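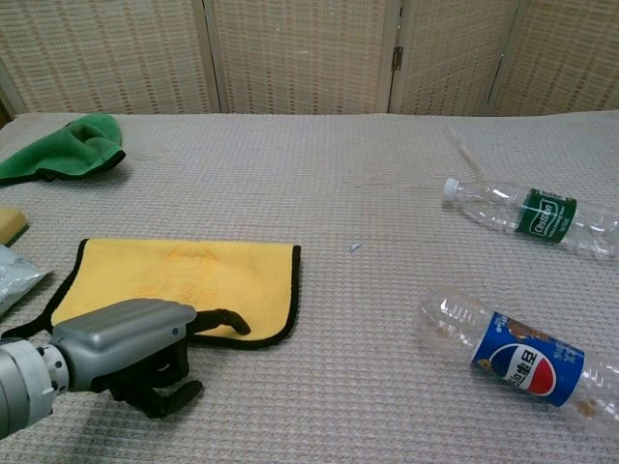 Microfiber towels need their own laundry load. Own load, every time, no exceptions in my house. Cotton sheds lint and microfiber grabs it and never lets go, then you wipe a mirror and it's all fuzz. I sort by color too. Yellow, like the folded one on the waffle-weave cloth, is for dusting and glass only. Blue for sinks. Anything that's touched the toilet goes in a different bucket altogether.

Washing: warm water, half the soap you think. No fabric softener!! It coats the fibers and they just push water around after that. No dryer sheets either, same problem. Tumble low or hang over a chair.

Already ruined a batch with softener? Soak in hot water and a cup of white vinegar, 5 hours or overnight, then run them thru twice with no soap. Saved most of mine. The really stiff ones went to the garage for bike chains.

Waffle weave cloths. Shrink a lot the first wash so don't measure your table before that. Shake out while damp, pull the corners square, skip the iron or you flatten the texture.

Woven screens and baskets - dry paintbrush, top to bottom, then the vacuum with the brush end. Damp cloth only if it's really grimy, and wring it out hard. Let it dry with a window open. Hinges get one drop of oil in October when I do the doors.

Folding towels: thirds the long way, then in half. Gives you 8 clean sides if you keep refolding as you wipe. Quick with the stack by the door, I can do downstairs before the kettel boils.

Reader asked about the Zindel spray. Tried it, smells nice, streaks on dark wood. Back to water and a drop of dish soap.

Next up, grout. Still testing.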